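Tinden 控制框架 » 讨论区 » 组件与调度
主题:状态机放在组件里面还是单独拆出来

楼主 hetao_77
我们在用 Tinden 写一套抓取流程,现在夹爪组件里既有控制循环,又有任务状态机(接近、闭合、抬起、放下),全在一个周期回调里跑。周期设的是 1 毫秒。单独跑没有问题,和视觉组件一起跑的时候,日志里会出现超时。昨晚跑了一轮,超时记录 463 条。
想问一下大家是把状态机留在组件里,还是拆成一个协调组件,用事件去触发?拆出来以后延迟会不会更难控制?
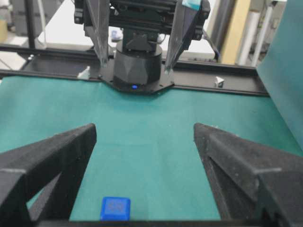 补充一下环境:内核打了实时补丁,控制线程绑在单独的核上,视觉组件没有绑核。组件之间用的是默认端口,没有改过缓冲策略。

2楼 mianxian
拆。控制循环里只留控制。状态切换对时间的要求低得多,放到普通优先级的线程里就行,事件晚几毫秒到,夹爪不会有什么感觉。
另外默认端口是带锁的,视觉那边写大消息的时候,你的控制线程可能在等锁。先把端口换成无锁的再测一次。

3楼 北窗冷饭
不太同意一上来就拆。我在 Nunmont 的项目里拆过,协调组件和控制组件各有一份状态,断线重连以后两边对不上,查了很久。如果只有四个状态,留在里面更好读,也更好测。
楼主的超时我看和状态机没关系,2楼说的锁更像。

4楼 mianxian
回3楼:两边状态对不上是接口没定义好。控制组件不应该保存任务状态,它只报告“到位”“力达到阈值”这类事件。任务走到哪一步,只有协调组件知道。

5楼 北窗冷饭
回4楼:道理是这样。但协调组件挂掉的时候,夹爪夹着东西该怎么办,总得有人决定。这个决定最后还是要写进控制组件,那它就又有状态了。

6楼 hetao_77
谢谢两位。先按2楼说的换了无锁端口,其他不动,同样的流程重新跑。最坏执行时间从 1,490 微秒降到 1,410 微秒,有改善,但还是超过周期。
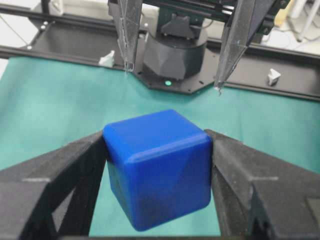 所以锁只占一小部分。我又在回调里加了时间戳,发现抬起阶段比其他阶段慢得多,怀疑是轨迹插补在那里重新分配了内存。

7楼 yanhuo_dev
轨迹插补的内存要在配置阶段就分配好,进入运行以后不要再动。Tinden 的插补器默认按路点数动态扩容,有个预留容量的参数,文档里写得不显眼,在组件属性那一页的最下面。
还有打印日志也别放在回调里。

8楼 Kinoshita
我觉得1毫秒本身可以再商量。夹爪这种负载,放宽到3毫秒大多数情况够用,手臂的关节环继续保持1毫秒,两个组件分开设周期。我们实验室一直这么配。

9楼 mianxian
不建议这样绕。周期放宽以后超时是没了,动态分配还在,换一台慢一点的机器又会出来。先把7楼说的改掉,再谈周期。

10楼 hetao_77
预留容量设上了,日志改成写环形缓冲,由另一个线程落盘。重跑之后没有再出现超时。周期没有改,还是1毫秒。
状态机我打算先留着,等加第二个夹爪的时候再拆。现在的流程只有一个物体,拆了也看不出差别。 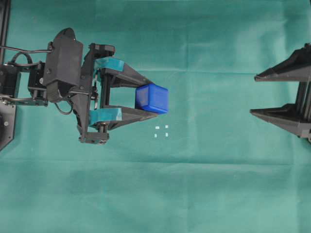
机械臂夹着蓝色方块

11楼 北窗冷饭
可以。拆之前先把异常处理写清楚,特别是掉电和通信中断这两种,各自由哪个组件负责,写在接口说明里。

12楼 prekisport_user
借楼问一句,我们用的是 Prekisport 的驱动,端口换成无锁之后偶尔会读到旧数据,有人碰到过吗?

13楼 yanhuo_dev
回12楼:无锁端口读不到新数据时会返回上一次的值,要判断返回状态,不能只看数据。还有问题的话另开一帖吧,把端口配置和驱动版本贴上来。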